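Plumier – animated series, 19 episodes
Progress report to the Vandeo Fund for Short Animation
Prepared by Wanpen Sukprasert, series producer, Seduvix
Reporting period: second stage of the grant

1. Where we are

Dear Joanne Lambert and colleagues,

In the first stage we delivered the series bible, the full outline and the pilot script. The second stage covers the writing of all remaining scripts, the voice recording for the first half, and the animatics. I will report on each of them, then on the money, and then on two matters where we need an answer from you.

The short version is that the scripts are finished, the voice recording is nearly finished, and the animatics are behind the plan by three weeks. We do not ask for more money. We do ask for a change in one delivery date, explained in section 6.

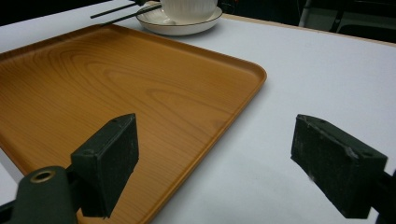 Page last changed: 20 Apr 2018

2. Scripts

All scripts are now in final draft. Ruth Rudd remained head writer for the whole period and wrote most of the second half by herself. Yvonne Garside wrote four episodes and edited the others for length.

You will remember that the readers of your fund had a concern about the tone of the middle episodes. They felt that the grandmother character became too hard, and that a viewer who met the series at episode eight would not understand why the family stays with her. We discussed this for a long time. In the end Ruth rewrote episodes seven, eight and ten, and we moved the train story from the end of the season to the middle. In the train story the grandmother is alone for almost the whole episode, and she is funny in it. We believe this solves the problem without making her soft in every scene.

Episode twelve was written again from the beginning. The old version had a dream inside a dream, and at the table reading the actors themselves asked which part was real. The new version has one dream only.

Two episodes are shorter than the length we promised. Episode five is short by 32 seconds and episode fourteen by a little less. We prefer to leave them so. If the broadcaster needs an exact length, we can make the end titles longer, but we will not add scenes to them.

3. Voice recording

The contract asked for nine episodes recorded by the end of this stage. Eight are complete. The ninth is recorded except for the part of the uncle, where the actor lost his voice and we had to cancel the session. He has a new session in the first week of May.

Tracey Goodall directs the voices. She asked to record the family scenes with everybody in one room, and I was against this at first, for the cost. It is slower to plan. But the actors interrupt each other in a natural way, and Tracey used fewer takes than in the pilot, so the studio hours came out almost the same. We will continue in this way for the second half, except in the crowd scenes, which are recorded one voice at a time.

The room has one weakness. When the heating starts there is a low sound in the wall, and we found it on two reels from the first day. Most of it could be cleaned. Six lines of the mother in episode three could not, and were recorded again. Now we turn the heating off one hour before the session and the actors bring a sweater.

There was also a question about the accent of the neighbor. In the pilot he had a strong accent that the actor invented, and some people in the test screening did not like it. The actor now uses his own way of speaking. The pilot has been recorded again in his part only, and the new version is in the folder that you already have access to.
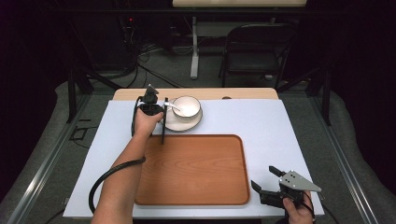
The songs are not included in the recording described above. There are three of them in the season, and they will be recorded when the composer has delivered the final arrangements. He has delivered one, the song of the closed swimming pool, and we are very happy with it. The other two exist as piano sketches. The animators can work with the sketches for timing, so the delay does not stop anybody at the moment.

4. Animatics

This is the part where we are late. The plan was seven animatics locked, and we have four locked and two in correction. The seventh is not started.

The reason is mostly my own planning. I put the storyboard artists on the new version of episode twelve too early, when the script was still changing, and their work had to be done two times. I also counted five working days for the corrections of each animatic. In practice it takes eight, as the director, the head writer and the broadcaster all give their notes, and the notes do not always agree.

We have changed the following:

All notes on an animatic are now collected in one document, and the director decides on them in one meeting.
A script must be locked for one full week before the boards are started.
The two storyboard artists no longer share an episode. Each of them takes a whole one.

With this method the last animatic was corrected in six days. I would like to see two or three more before I promise that this speed will hold.

Design is in a better condition. The apartment, the stairs, the school and the bus are approved with all their light versions (morning, evening, night). The market is approved in daylight only. The main characters have their final model sheets, and the director has approved the mouth shapes for everyone except the baby, who does not speak but makes a large number of noises.

5. Test screening

We showed the pilot and the animatic of episode two to an invited audience at the Manalastas cinema. The hall was larger than we needed, but it was offered to us for free. We received 200 answer cards, including cards from children, who filled them in with a parent.

In general the cards were kind. The grandmother was the favorite character in both age groups, also among those who wrote that she is mean. The younger children wanted more of the dog. Adults liked the speed of the dialogue and children found it sometimes too fast, mainly in the kitchen argument. We have opened that scene by about 18 frames between the lines, and this is enough to hear each joke.

The title was the weak point. Many people did not know how to say it, and several thought it was the name of the dog. Plumier is the pencil box in the opening titles, and the box is seen for a very short time. Ruth would like to keep the title and give the box a small role in the first minute of the pilot. The director agrees. The broadcaster has not answered yet.

I should add that an animatic is difficult for an audience that has not seen one before. We explained it before the screening, and still a number of cards asked why the second film was not colored. Next time we will show finished picture only.

6. Change of date requested

We ask that the delivery of the seventh animatic be moved from the second stage to the third. All other dates in the contract would stay as they are. The final delivery of the season is not affected, as there was a pause of four weeks between animatics and layout, and we will use three of them.

I understand that the payment for this stage is connected to the animatics. If it is easier for the fund, we can accept that the part of the payment for the seventh is held until it is delivered. We only ask to know this early, in order to plan the salaries for the storyboard team.

7. Budget

The full table is in the attached file. In summary, we spent less than planned on travel and studio rent, and more on storyboards, for the reason given in section 4. The two differences are nearly equal. Music is almost unspent and this is only a matter of time – the composer sends his invoice when the last song is delivered.

One line needs your permission. The contract has a sum for a live reading of the scripts with a paying public. Neither the director nor Tracey believes now that this is useful, and we would like to move the sum to the sound mix. The mix was calculated in stereo only, and the broadcaster has since asked for surround for the first and last episode. We have an offer from the same studio that mixed the pilot, and it fits inside the sum with a small rest.

8. Next stage

The uncle's session comes first, and after it the recording of episodes ten to nineteen can be put in the calendar of the studio. Layout of the pilot starts when the two animatics in correction are locked. Yvonne is preparing the dialogue lists for the subtitles, which she can do directly from the final scripts, and she will also check them against the recordings, as the actors changed some lines in the room and several of the changes are better than what was written.

The two questions for the fund are the date in section 6 and the budget line in section 7. I am in the office every morning if Joanne prefers to discuss them by telephone. The locked animatics can be viewed with the same password as before.

With kind regards,
Wanpen Sukprasert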